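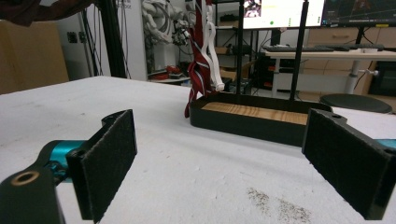
Réka Pálfi

Handicap index frozen after club merge

Status: open, then closed, then open

First entry. Member writes in that his handicap index has been 18.4 since the spring and he would like it to move. I assumed he was playing the way most of us play, which is to say consistently badly. Then two more wrote in from the same men's league, and one of them had just shot the round of his life and was still being given the same strokes. His opponents had noticed before he did.

Checked the scores. They are all in Stitero, correct course, correct tees, correct dates. The index page says "last updated" with the morning's date on it, so the software believes it did something.

Tried: logging the member out and in. Tried: re-saving his most recent round. Tried: re-saving it with a different putt count in case it needed to feel a change. Index still 18.4. Putt count put back.

Second entry. Pulled the full export, 1,755 rounds for the season including nine-hole rounds. Anyone who joined through the old Lorside club before we merged has two player records, one active and one marked archived. New scores go to the active one. The index on the profile page is read from the archived one. So these people have been playing golf all summer as their former selves.

Wrote to Bivon support, who look after Stitero for us. Reply came back in ten minutes and suggested clearing the browser cache. Cleared the browser cache. Replied that I had cleared the browser cache.

Third entry. Bivon sent it up to somebody who read the ticket. She asked for the member numbers of two affected players and whether we had ever run the merge tool. We had, last December, because the banner at the top of the admin page told us to. She said the banner was old and the merge tool should be run only after the season rollover. The banner is still there.

Workaround she gave me, for anyone else who lands on this:

Open the archived record and copy its association number somewhere safe.
Clear the number from the archived record and save.
Open the active record, paste the number in, save.
Press Recalculate on the active record and leave the page alone until the spinner stops.

Do not press Recalculate twice. I pressed it twice. One member went briefly to plus 2, a better index than our pro has, and he took a screenshot before I could fix it. He has since sent it to everyone. Pressing it a third time, after a wait, put him back to 21.7.

Fourth entry. Fixed the three who complained and then the rest of the Lorside people in one long evening. Most indexes moved by less than a stroke. The man with the round of his life dropped to 15.9 and has asked whether there is a way to put it back. Closed the ticket.

Fifth entry. Reopened. The Yammine Cup draw was made from the old indexes, and the printed sheet on the board no longer agrees with the one on the phones. Two pairs have already played their match off the wrong strokes. Asked the match secretary for a ruling. He says results stand for matches completed, new indexes apply from the next round, and would I please stop fixing things during a knockout. Noted.

Reprinted the sheet. Somebody has written "18.4 forever" on it in pencil.

Still outstanding:

Nine-hole rounds from before the merge show on the archived record only. Bivon say they can move them across at their end but have not said when.

The leaderboard in the phone app caches the old index until the player opens their own profile. Telling people to open their own profile works. Telling them by email does not — they have to be caught in the parking lot.

Banner. I have asked twice for it to be taken down. If you are on the same version and it is telling you to merge duplicate players, leave it alone until after rollover.

Leaving this open until the nine-hole rounds turn up.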